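String-tie envelope

A string-tie envelope, also called a string and button envelope, is a paper envelope which is closed by winding a string around one or two small round buttons. It does not need glue or moisture, and so it can be opened and closed many times. It is used in offices, schools and archives, mainly for papers that pass from one person to another.

Construction

The body is usually made of kraft paper, a strong paper whose natural color is brown. One button is fixed on the flap and the second on the body, below the flap. Each button is a disk of thick paper or fiber, held by a metal eyelet. The string is tied under one of the buttons. It is made of cotton or waxed thread, most often white or red.

To close the envelope, the user folds down the flap, leads the string to the other button and winds it between the two in the shape of a figure eight. Two or three turns are enough. The end of the string is left free.

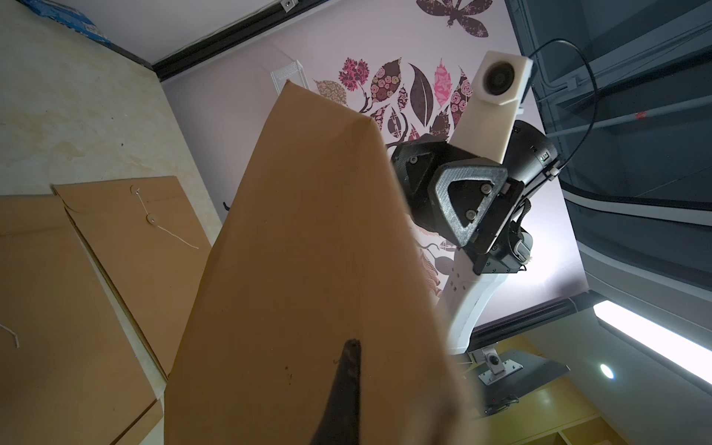
Kraft paper is chosen for this kind of envelope because its long fibers resist tearing. The surface is matte and takes pencil and ink well, so the contents can be written directly on the front. With handling, the paper shows marks: small dark specks, scuffs, and creases at the end of the envelope. Such marks do not affect the use. An envelope is normally replaced when the flap tears or when a button becomes loose.

Sizes and variants

The most common sizes hold a sheet of letter paper without folding. Flat types are meant for a small number of sheets, while expanding types have folded sides and a wider bottom. The Skoryk paper mill sells a flat type in packs of 21 and an expanding type with a depth of 7 centimeters. The Zurnano type has a single button, and the string goes once around the whole body before it is fastened.

Storage and care

Envelopes in use are kept lying flat or standing in a box. If they are stacked, the buttons should not lie exactly above each other, as they can press a round mark into the papers inside. A worn string can be replaced with any thin cotton cord, knotted under the button.

See also

Kraft paper
Document folder
Interoffice mail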